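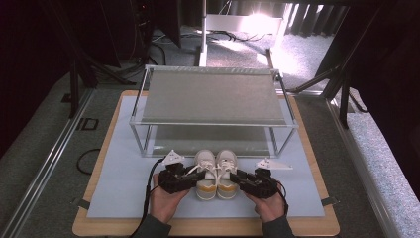

How does a two-tier rack change where a pair of shoes is kept in a small entryway? In the Zilerside survey, pairs in daily use stayed on the floor in front of the rack, while the tiers held footwear worn less often.

Figure 6. Off-white sneakers side by side in front of a two-tier shelf with thin metal rods.

Floor placement was logged separately from tier placement – a distinction missing from the April pilot. The survey covered 300 households, each visited once.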